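Tollivis Hand-Held Gripper Guide
Section 6: Drawer and cabinet tasks

Read this section before you record any task that uses a parts cabinet with pull-out drawers. It assumes you have charged both grippers, mounted the cameras and finished the start-up checks in Section 4. The rules apply to work by one person with two grippers and to work by two people with one gripper each. 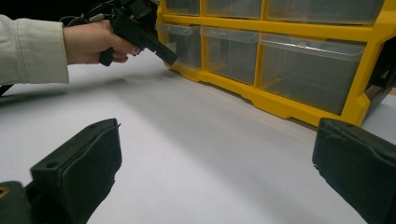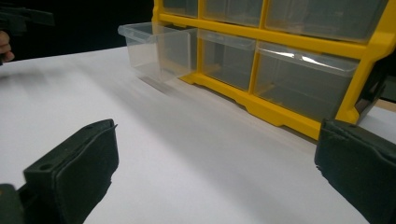
Drawer organiser on a white tabletop, seen from one of the two grippers.

6.1 Before you start

1. Clear the table of anything that is not part of the task. Tools, cups, phones and labels left within reach of a gripper will end up in the recording.
2. Wipe the tabletop with a dry cloth. Do not use spray cleaner on the table or on the drawer fronts during a session.
3. Stand the cabinet on its own feet, fully on the table. Leave at least 100 mm between the feet and the nearest table edge.
4. Push each side of the cabinet with one hand. If it slides easily, fit the non-slip strips from the accessory bag.
5. Open and close every drawer by hand once. Take out of use any drawer that sticks or drops out of its runners.
6. Check the finger pads on both grippers. Light fraying at the edge of a pad is acceptable. Replace a pad if it lifts away from the finger when you rub it with your thumb.
7. Check that the finger screws are tight. Use the short driver only – the long one makes it too easy to strip the thread.

Note: Pads should be changed after 200 drawer pulls even if they look sound. Write the count on the pad card kept in the lid of the case.

6.2 Cables and clothing

1. Route the cables back over the wrist and away from the fingers. Leave enough slack to reach the far drawer without tugging.
2. Secure the bundle to the cable hook behind you. It must not cross the table in front of the cabinet.
3. Wear close-fitting sleeves, or sleeves with a cuff. Roll up anything that hangs below the wrist.
4. Take off bracelets and lanyards.

Caution: Never pull a gripper free by its cable. Put the gripper down, find where the cable has caught, and release it there.

6.3 Opening a drawer

1. Agree which gripper does the pulling. The other one stays back with its fingers open until the drawer has stopped moving.
2. Bring the pulling gripper up to the drawer front slowly. Line up with the pull lip before you close the fingers.
3. Close the trigger until the pads hold the lip, then stop. Squeezing harder does not give a better hold on thin plastic and may crack it.
4. Pull straight out, in line with the runners. Do not lift or twist.
5. Stop when the drawer is about half open. Small drawers in most cabinets have no end stop and will fall if pulled further.
6. Release the lip, move the gripper clear and pause for a slow count of two before the next action.

If the cabinet moves while you are pulling, stop and mark the take as failed. Do not steady it with your free hand in the middle of a take.

6.4 Closing a drawer

1. Close the fingers fully before you touch the drawer front.
2. Push at the middle of the front. Pushing on a corner makes wide drawers jam.
3. Keep pushing until the front is flush with the cabinet, then back away.

Caution: Keep the fingers of your free hand away from open drawers. The edges of clear drawers can be sharp where they have chipped.

6.5 Working with two grippers

Two grippers near one drawer is where most knocks happen. Cameron Niven, who wrote the first version of these rules for the Skestside workshop, set the limit at one gripper in contact with the cabinet at any time, and we have kept it.

1. The gripper in contact has right of way.
2. Keep the camera housings at least a hand's width apart.
3. If two people are working, the one pulling says "in" before contact and "clear" after release. Speech is not kept in the recording, so talk as much as you need to.
4. If the housings touch, stop and repeat the camera check in Section 4, including after a light knock. A camera that has shifted slightly on its mount will spoil every take that follows.

6.6 Light and reflections

Clear plastic reflects overhead lamps, and a bright streak across a drawer front can hide the lip. Turn the cabinet a little at a time until the lip shows on the preview from both grippers. Do not tape paper over the drawers. Soft shadows on the table are fine.

6.7 After the session

1. Close all drawers.
2. Note failed takes in the log, with the reason in a few words: "slipped", "cabinet moved", "cable".
3. Put chipped drawers in the scrap tray. Spares are listed under Kulkarni in the parts sheet, item 13.
4. Rest both grippers in the case with the fingers open, so that the pads are not left squashed overnight.

Questions about this section go to Noemí Bautista at the Plellholm office. Please give the section number and the serial number of the gripper.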